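Filed under: Bench Notes / Grippers & Tracking

5/20/18

Long afternoon with the hand-held grippers, and a nice one on the whole. I wanted to settle the Tivell versus Lurner finger question before we order more for the Cuadros work, so I did the dull thing and ran the same moves with both kinds, over and over, until my wrists complained.

The Tivell fingers close more softly and I like them very much for cloth. The Lurner ones have a firmer bite, but they make the hand feel nose-heavy after about 10 minutes, and I caught myself resting my elbows on my knees. We logged 107 grasps in all. Tracking dropped out on 7 of them, nearly always when I rolled a wrist inward and turned the marker faces away from the camera – same trouble we had in February, so I don't blame the fingers for it.

Before each run I went back to the same start pose, seated, both arms out, and held it for a slow count.

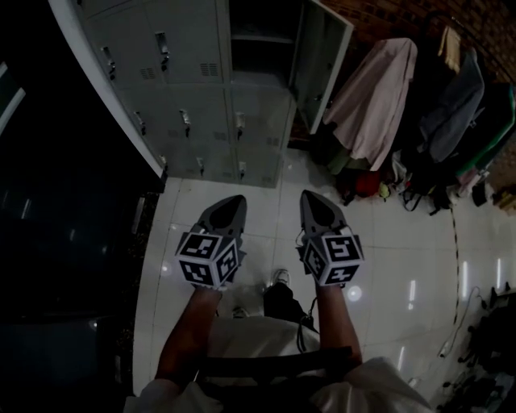
Start pose in the locker area, left marker cube in the hand, right one just above it, tips pointing forward.

For next time: a longer cable on the right side (it tugs when I reach across), and try the Trotalari mount, which tilts the cube back a little. I'd also like somebody with smaller hands to have a go with the Lurner pair before we decide.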